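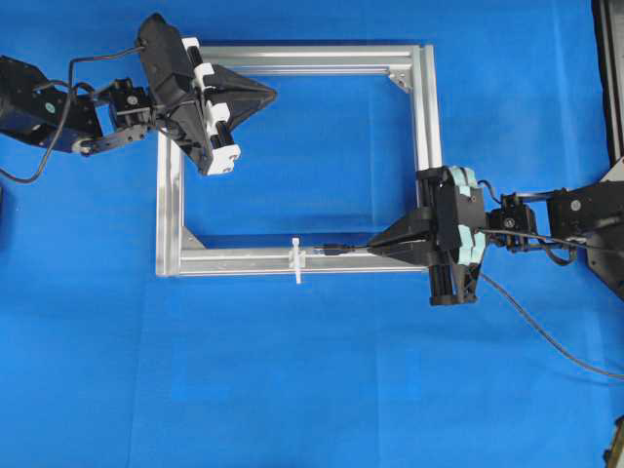 Zostport accepts parcels for customers in Skadbridge and sends them on to any address on the Taller route. Rates depend on weight and on the longest side, and both are checked again at our counter before a label is printed. We measure to the outside edges. A rectangular frame made of aluminum extrusion, like the one lying on the blue cloth, is charged by its full width and height, even though the center is open. The answers on this page were last updated on 11 May 2023.

What counts as oversize?
Any parcel with one side longer than 36 inches. Oversize parcels go on the Pillay truck and take one extra business day. The charge is listed on the rate card at the counter.

Can I bring something in unpacked?
Yes, but we will have to pack it before it can travel. Packing is charged by the box size. If you want to use your own box, it needs to close flat with no gaps along the seams. Old labels should be removed or covered.

How long do you hold a parcel?
30 days from the date on the arrival notice. After that it goes back to the sender, and the return postage is added to your account. If you know you will be away, tell us before the parcel arrives and we can extend the hold once.

Do I need an account?
No. You can pay at the counter. An account is useful if you send more than a few parcels a month, as you get one bill instead of separate receipts.

What is covered if something is lost or damaged?
Basic cover is included up to $255 per parcel. You can buy more, up to $1000, when you drop the parcel off. It can't be added later. Cash, plants and food are not covered at any value.

How do I make a claim?
Keep the box and all of the padding, and bring them in with the item. We need the tracking number and something that shows what you paid. Claims for damage have to be made within 30 days of delivery. Claims for a lost parcel can be opened once the tracking has shown no movement for seven days.
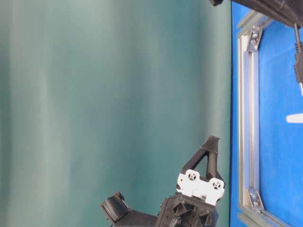

Hazem Hamdy wrote to say that his claim took longer than he expected, and that he would have sent the receipt with the first email if the form had asked for it. He also wanted to know if a bank statement would do. It will, as long as it shows the seller's name and the amount. The form now has a line for this.

Can I change the delivery address after drop-off?
Up to 4 p.m. on the same day, at no charge. After the truck has left we can redirect a parcel only once it reaches the Taller depot, and there is a fee.

Can someone else pick up for me?
Yes. They need the pickup code from your arrival notice and their own photo ID. We don't accept a screenshot of your ID.

What can't be sent?
Fuel, paint thinner, fireworks, loose batteries and anything that leaks. Batteries fitted inside a device are fine if the device is switched off. Ask first about aerosols – the answer depends on the size of the can.

Do your hours change during the year?
From October on, the counter closes an hour earlier. The drop box by the side door takes labeled parcels at any time, but only ones that fit through the slot. Please don't leave parcels on the step.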